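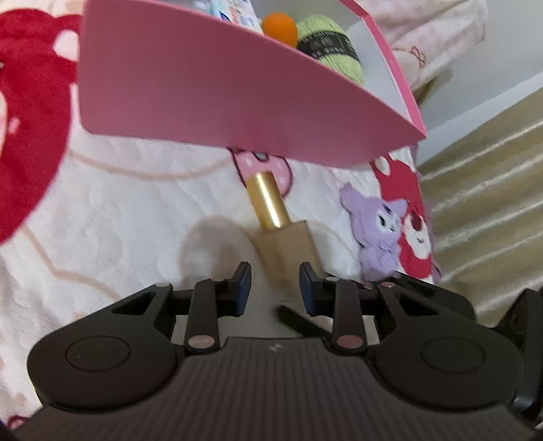

Xiomara Escobedo wanted messy beds. Clean lab tables, she says, had taught her robot almost nothing about homes.

"We'd get this lovely run on a bare bench, then try it on a blanket and everything fell apart!" she laughs. "A blanket has folds, it gives, it's covered in cartoons. I love it. It's the best test surface there is."

Her project, Ambrose, skips the robot while it gathers its lessons. People pick up a pair of hand-held grippers, each with its own camera, and tidy small things in their own bedrooms: bottles, yarn, sponges, soft toys. The footage then trains a robot arm to do the same job.

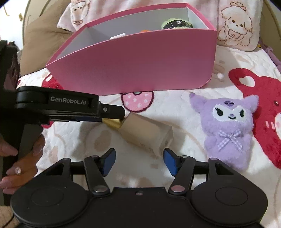

Wosholm Review, p. 149

Working with two grippers was Yolandi Mabuza's idea, and Escobedo is quick to say so. "Yolandi kept asking why we were all pretending to have one hand," she says. The team now has nearly 4,000 recordings, and the model trained on both views drops far fewer bottles than the old one did.

What pleases her most is the box work. Reaching over a rim and letting go of something beside a ball of yarn is hard, Mabuza explains, "and you can see people slow down right there, every time. The model slows down too. We never told it to!"
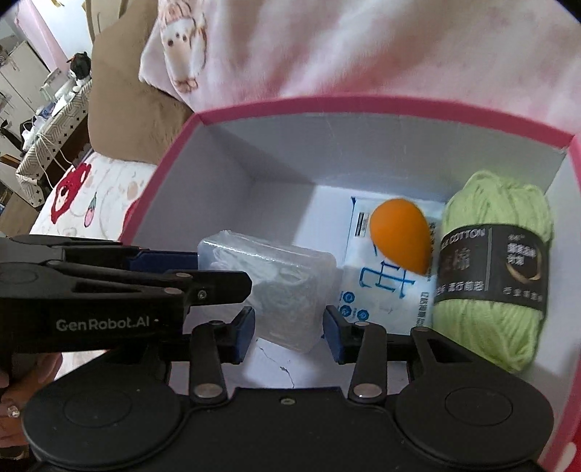
Photo: Birdie Strickland

Clear plastic is still a headache, with all that glare. Nine more homes join in October, and Escobedo is hoping for bunk beds.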